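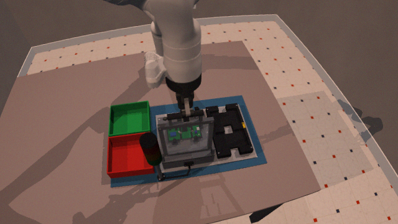 Rehearsing the test bench

Tillik sells a simulated circuit board test cell to companies that have not yet bought the real one. Lovely Soriano spent October finding out how far the rehearsal carries over.

The last station on many small electronics lines is a person with a clamshell test fixture. The board goes in, the lid comes down, a row of spring-loaded pins meets the pads, and a light says pass or fail. The board then goes into one bin or the other. The job is dull, and it is also awkward to automate, as the fixture was designed for a hand. The handle travels in an arc. The board has a few tenths of a millimeter of play in its nest. A lid that is almost closed looks much like a lid that is closed.

Tillik, a simulation package from the software firm Plotton, is aimed at this station. It supplies a rendered and physically modeled work cell: a single arm with a two-finger gripper, a fixture with clear panels and a handle bar across the top, a black holder tray beside it on a shared metal base plate, a stack light, and a green bin and a red bin for sorting. The buyer can train or script a controller against the model, then move it to a physical cell built to the same layout. Plotton does not sell the physical cell. It publishes the drawings and leaves the machining to the customer.

I used the package for four weeks on a desktop workstation at Bremolau, a contract assembler with a test bench that runs 400 boards on a normal day. Bremolau had already built a physical cell from the drawings, so the two could be compared directly.

Setup

Installation took most of a morning. The package arrives as one archive with the scene, the asset library and a control interface in Python. The scene opens without editing. Changing it takes longer. Each component is defined in a plain text file giving its mass, friction, collision shape and mounting position, and the files are well commented except for the fixture, where the hinge parameters are listed by number only. I found the damping value by changing entries one at a time and watching the lid.

Importing a customer board is simpler. Tillik reads a standard CAD export and builds a simplified collision shape from it. Bremolau's board has a tall connector on one side that the simplifier reduced to a flat slab, and the gripper passed through the missing part without complaint. The simplifier can be turned off for a single part. The manual says so on a page about rendering, where few people will look for it.

The fixture

Most of the engineering effort has gone into the lid, and it shows. The hinge has friction, a small amount of backlash and a rise in resistance over the last part of its travel, standing in for the pins. A controller that pushes straight down on the bar stalls short of closure. One that follows the arc closes it.

The handle is also where the model and the hardware part company. On Bremolau's fixture the bar turns slightly in its mounts, so the fingers can settle as the lid moves. In Tillik the bar is rigid by default. Scripts tuned on the rigid bar gripped harder than they needed to, and on the physical cell they pulled the fixture a little way across the plate before the lid gave. Freeing the bar in the component file solved this. Plotton says the next release will ship with it free.

Contact between board and nest is handled well. A board placed at a slight angle rides up on one edge and stays there, as it does on the bench. I could not get the simulator to snap a badly placed part into position, a fault I have met in two competing products.

Variation

A controller trained on one unchanging scene learns that scene. Tillik can vary the position of the base plate, the lighting, the surface textures, the friction values and the camera pose between runs, each within limits the user sets. Lighting variation covers direction and intensity, with shadows computed each time. The defaults are modest, and wider limits slow training in a predictable way.

I ran 2,000 simulated cycles with a controller trained on default variation and logged every failure. Nearly all of them were at the same step, lifting the tested board out of the nest. The fingers have little room on either side, and a small error in height puts a fingertip on a component. The run log records the contact force and the part touched, so diagnosis was quick. Retraining with wider limits on plate position removed most of these failures and introduced a few new ones at the bins, where the arm released early.

The transfer

The retrained controller then went to the physical cell for 40 boards, with an operator at the stop button. It completed 37. Two boards were left tilted in the nest and one was dropped short of the bin. All three were undamaged. Marvin Tagle's name appears on the cell's maintenance sheet as the engineer responsible for it, and his note beside the trial reads: "Usable on second shift once the nest is chamfered." I would agree, though the nest should be chamfered in the model as well, and the training repeated.

Cycle time was slower than a person. The trained controller moves carefully near the fixture and quickly everywhere else, and the careful part dominates. A scripted approach with the same waypoints was faster and failed more often.

What is missing

The stack light can be switched from the control interface, but its timing is ideal. On real hardware the test result arrives after a delay that varies from board to board, and a controller that expects an instant answer will reach for the board too soon. I added a random delay in my own code – it took a dozen lines, and should be an option.

Cables are a second gap. The fixture's cable is drawn and has a collision shape, but it does not flex. On a cell where the cable can wander into the arm's path, the model will not warn of it. Wear is not modeled at all. Pins weaken, hinges loosen and finger pads polish smooth, and the only way to study any of this is to edit the values by hand.

Support is by email. Three of my four questions were answered within a working day. The fourth, on the hinge parameters, brought back a spreadsheet that ought to be in the manual.

Licensing and fit

Tillik is licensed per workstation by the year, and the training tools are included. A trial license runs for 30 days and has every function except export to a physical controller. Companies with an existing clamshell fixture should plan on measuring its closing force before the trial starts, as the supplied values describe a lighter lid than most. A force gauge hooked over the handle bar is good enough for a first pass, with readings taken at several points through the arc.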